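Ticket 571
Product: Onu inventory sync, desktop client
Category: Import and export
Priority: Normal
Status: Resolved
Opened by: Atden, web shop and warehouse (kitchen and hall furniture)

Initial message

Hello support team,

We are a small shop which sells cabinets, shelves and replacement parts. We use Onu to keep the stock in our warehouse equal to the stock on our website. Since the update in February the nightly import does not finish. It stops always at the same point and then the website shows old quantities.

Our file has 1,724 rows. The import reads the first 300 without problem, then it waits, and after 20 minutes it writes "Import ended with warnings" in the log. No warning is listed under this line. The rows after the stop are not updated at all.

What I have tried already, before writing to you:

Restarted the client and the computer.
Exported the file again from our supplier program (Skovach, version from last autumn).
Deleted the import profile and made it new.
Turned off the antivirus for one night.
Changed the import time from 2:00 a.m. to 4:30 a.m., in case it was in conflict with the backup.

None of these changed the result. I attach the log and the file. Please excuse my English, I try to be exact.

Reply from support

Thank you for the detailed report. We opened your file and it imports completely on our test account, with all rows. This means the content of the file is probably fine and the difference is in your setup. Could you please tell us:

Which character encoding is selected in the import profile?
Is the option "Fetch product pictures during import" on or off?
Is the file on the local disk or in a network folder?

Customer answer

Encoding is UTF-8. The file is in a network folder, on the small server in the Prollalholm warehouse. The picture option is on. I did not know it existed, and I think it was off before the update, but I cannot prove this. I have no screenshot of the old settings.

I have now copied the file to the local disk and started the import by hand. The result is the same, it stops after row 300. So I would say the network folder is not guilty.

One more observation. Row 301 is the first row in our file that has a picture address. The rows before it are screws, hinges and shelf pins, and for these we never use pictures. From row 301 the cabinets begin, and each of them has one or more pictures on our old web space.
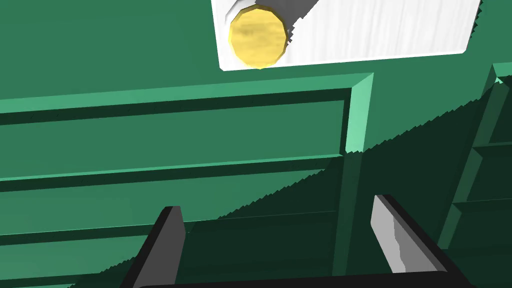

I opened the picture address of row 301 in the browser and it loads, but slowly. The next one also. I did not test all of them, it would take me the whole day.

Reply from support

Your observation about row 301 is very helpful. Please do the following test, in this order:

1. Open Settings, then Import, then your profile.
2. Set "Fetch product pictures during import" to off.
3. Save, close the client fully (also from the tray), and open it again.
4. Start the import by hand and send us the new log.

Customer answer

I did the steps as written. After step 3 I looked in the settings again and the option was on. I repeated it two times more with the same result. It seems the client does not keep the change. I did not start the import, because I understand the test makes no sense in this condition.

Maybe important: I am logged in as a normal user and not as administrator. Before the update this was enough for changing the profile.

Reply from support

It is important, yes. After the update the profiles are stored in a shared folder, and a normal user can read this folder but not write in it. The client should show an error in this case and it does not. We have reported this to the developers. For now, please right-click the client, choose "Run as administrator", and repeat the steps.

Customer answer

Now it works. The option stayed off after the restart. The import by hand read all 1,724 rows and ended with "Import completed". I compared several quantities on the website with the shelf and they are correct.

Still I have two questions:

a) We would like to have the pictures imported also, only not every night. Is there a way?
b) Why does one slow picture stop the quantities of all the other products? For us the quantities are much more important. On Saturday we sold two cabinets which we did not have, and I had to write to both customers.

Reply from support

We are sorry for the trouble with the two orders.

a) Yes. Make a second profile with the same file. In this one, switch on the pictures and set the schedule to weekly. In the field "Wait per picture" you can enter up to 60 seconds. Leave the nightly profile without pictures.
b) The client reads a row, then its pictures, then the next row. When your web space answers too slowly, the whole import reaches its time limit. The warning should be listed in the log, and this is part of the same report to the developers.

Customer answer

I made the second profile yesterday evening and gave it the name "Pictures weekly". It ran to the end, slowly, but without warnings. The nightly import also ran at 4:30 a.m. and was finished before I came to work. I have put the time back to 2:00 a.m. now and will look again tomorrow.

For other users who find this ticket, the short version: check the picture option in the import profile, and change it only when the client runs as administrator.

Last entry from customer

The 2:00 a.m. import was also good. You can close the ticket. Please let me know when the missing error message is repaired, then I will remove the note which I have put on the monitor for my colleagues.

Ticket closed by support. Linked to developer report: profile changes not saved for normal users, no error shown.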